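News from the Linen Room

Dear readers of the Giltwood house letter,

In August we received many questions about the bedding, so I use my place in this issue to answer them together. Kibet Odera helped me to collect them from the notebook at the front desk.

First, the change of linen. Every guest room gets fresh sheets on the day of arrival and again after one week. If you need a set earlier, please call extension 321 before noon, and we will bring it to your door the same day. Last season we washed 3076 pieces, and this season it is already 3126, so please understand if the bag comes a little late in the afternoon.

Second, the small cloths and covers. Many of them come back to us rolled inside the big sheets -- this is how they get lost, or go into the wrong wash. Please put them on top of the bag, separately. Kipchumba Nyanda found 2 pillowcases from the Dotia wing in our dryer, and they are still waiting on the shelf for their room. 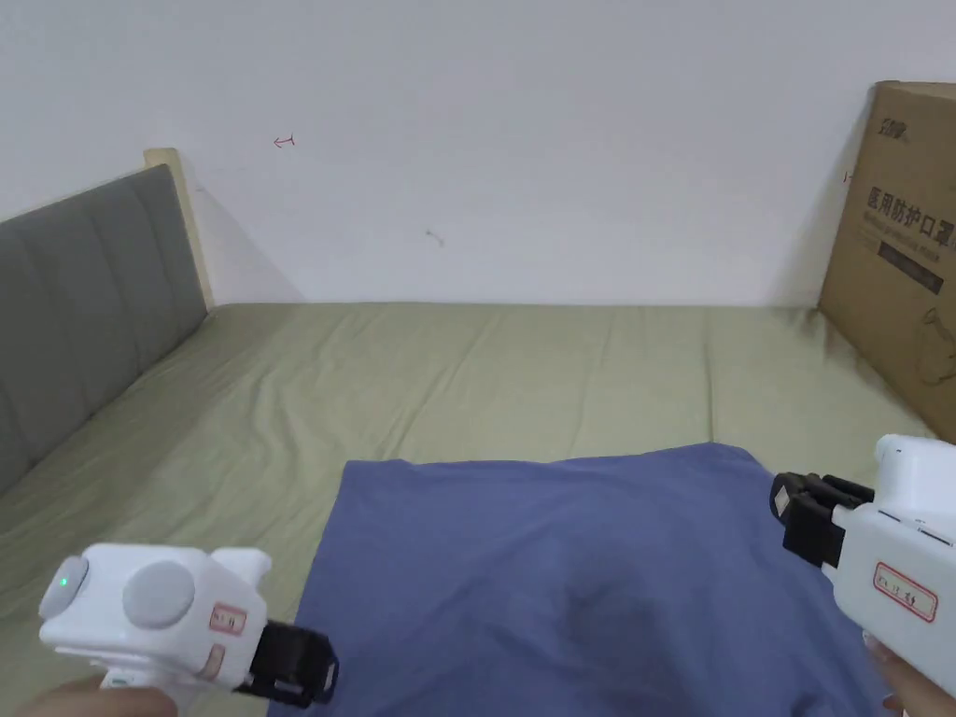 Folding is the part that people ask me most. I learned it from my aunt, who had no ironing board and used her bed for everything, and I still think a made bed is better than a table. Spread the piece flat and pull the sheet under it tight before you start. A blue cloth on a sage-green sheet is easy to work with, as you see the border well, and when the upper edge is wavy you notice it at once. Smooth it with the side of your hand from the middle to the corners, then bring the short sides together. Do not press the fold hard until both corners meet.

The next folding hour is in the Kettunen room, after lunch. Bring one piece from home if you like, also an old one.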